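The Inventory at Muvcombe

The bench in Bay 2 was to be cleared by the end of September. The lease said so in one line, and below it, in smaller type, gave the penalty: 700 for the first month and the same for each month after.

I had the inventory from Zanetti, the previous tenant. It ran to 40 pages. Every item had a number, a condition code and a location. Code A was sound, code B was worn, code C was to be scrapped. The last item was number 1282, a box of hinge pins, code B, under the stairs.

I worked from the back of the list. The hinge pins were under the stairs. The clamps were in the Driltik cabinet, second drawer, as stated. The drawer stuck at half travel and had to be lifted over the stop. I noted this in the margin, although there was no code for it.

By the second week I had stopped expecting errors. The list was correct about the cracked funnel. It was correct about the lamp with no plug. It gave the length of each piece of cord, and I measured three of them and then left the rest alone.

The bench itself was item 1. The entry was longer than the others. It gave the top as wood, code B, and then, in a different ink, "do not sand."

I read the entry twice and went to get the scraper anyway. Motgate wanted all surfaces returned smooth.

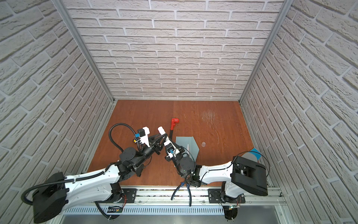

A bench top keeps a record of the work done on it, and the record is usually worth less than the finish. I had sanded out worse in an afternoon. The scratches on this one were fine and whitish, gathered in a single patch to the right of center, with the reddish-brown grain running on around them. I set the scraper against the edge of the patch. Then I took it off again and looked for the condition code in the margin, where Zanetti had added a date, November 30, 2023, and the word "ours."

I put the scraper back in its drawer, lifting it over the stop. On the return form I wrote: item 1, code B, as received. The charge for it came to less than a month's penalty, and I paid it with the rest.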